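Nolton Works Users' Group
Minutes of the meeting of 05/03/2021, held in the Rafferty Room

1. Opening
The chair opened the meeting once the second coffee urn had been located. Apologies were read. The minutes of the previous meeting were accepted after the word "productive" was removed from item 4.

2. The visit to Nemberg
Tomás Ó Néill reported on the group's visit to the Nemberg automation workshop. The bus left late and arrived early, a feat the driver declined to discuss. Celisell, who hosted, had put us down for a tour, a talk and a demonstration. The talk had 83 slides. Members who wish to see them again may ask the secretary, who will want to know why.

The tour covered the stores, the training bay and a corridor of great length. Questions were held until the end of the corridor.

3. The demonstration
The handling demonstration was given at a bench set up for picking small items, and members stood around it in coats because the heating is on a timer.

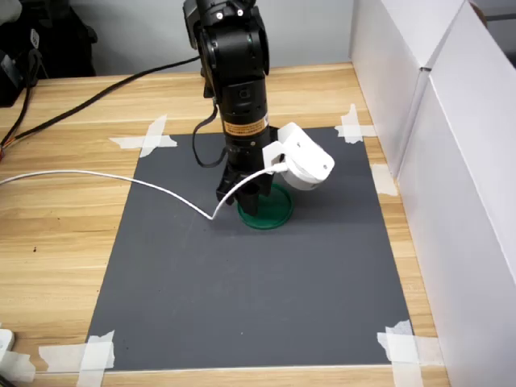
Members' views on the demonstration were sought and given at length. The general feeling was that it was easier to follow than the talk, there being less of it. Several had expected something the size of a truck and needed a moment to adjust to an arm whose business was with a green lid on a gray mat. The masking tape at the corners of the mat was well received, as it is the one piece of the technology our own shop already has in stock. A request that we buy more of it was ruled out of order and then quietly added to item 6.

The host explained that the hard part of picking up a flat thing is deciding where to take hold of it. Members with experience of the cafeteria trays agreed.

There was a discussion of the cable running from the camera by the gripper. One side held that a cable left to lie across a bench is a cable waiting to be leaned on. The other side held that moving it would only give it somewhere worse to go. The host made a note – or at least wrote something down.

Asked what a setup like this costs, the host said it depended. Asked what it depended on, the host said lunch was ready.

4. The view from the arm
Over lunch the host took us through what the operator has to work with on the screen. It is a humbling point of view. The two fingertips stick up from the bottom, the mat takes up most of the rest, and the thing you are after may be a green curve down at the bottom edge. Members used to standing back from a job with their hands in their pockets felt this would take practice. It was noted that the fingertips have a rough, bumpy surface on their inner faces, and there was some interest in getting the same for the stockroom gloves.

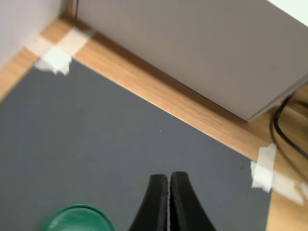 Rafferty asked that the minutes show a difference of opinion. In Rafferty's view the group had spent a whole day admiring a very patient way of handling a lid, and the question for Nolton was whether any of it would help with the 194 cartons still sitting on the loading dock. The chair thanked Rafferty and said the cartons were a separate matter. Rafferty said they had been a separate matter since October.

After further discussion it was agreed that nothing would be bought this year and that everyone had enjoyed the day.

5. Return visit
Celisell has offered to send two people to our open day. They will need a solid table and a power outlet that works. The chair undertook to find the table.

6. Expenses
Bus hire came to $300 and was approved. Masking tape, see item 3, was approved without debate. A claim for a sandwich bought on the way home was deferred, lunch having been provided.

7. Any other business
The sign on the parts cage is still upside down. Tomás Ó Néill will bring a ladder.

The meeting closed when the lights did.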